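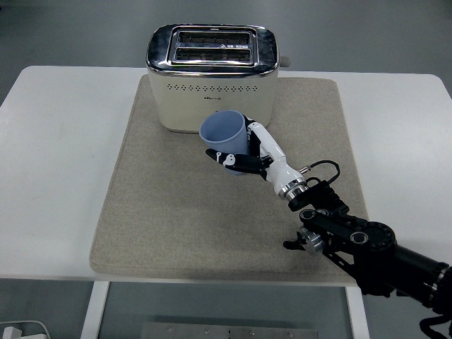 Arm build at Tirside moves to cup trials

TIRSIDE - Members of the Tirside shared workshop have started cup handling trials with the arm they have been putting together since December. The arm carries a white five-digit hand on a metal wrist coupling and works over a felt mat on a white table.

Sombat Klinhom, who wrote the control code, said the current task uses a light blue plastic cup and a two-slice toaster. The toaster is an obstacle. The hand has to close on the cup without the fingers touching the toaster's front face. Each run is limited to 33 seconds, and an evening session covers up to 16 runs.

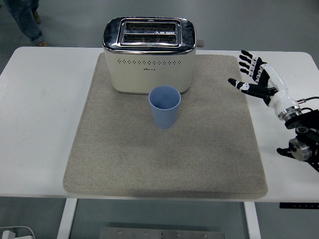 The hand short of the cup, fingers open, at the Tirside workshop.

The mount was redrawn twice. The first version flexed under load, and the brackets were recut at Sturkotton in thicker stock. Cable routing at the wrist is still being revised. Klinhom said the connector near the base of the hand needs strain relief before the speed limit is raised.

Drawings for the mount, revision 8, are posted on the workshop's parts page. The code will follow after the Britside group has tested it on its own arm.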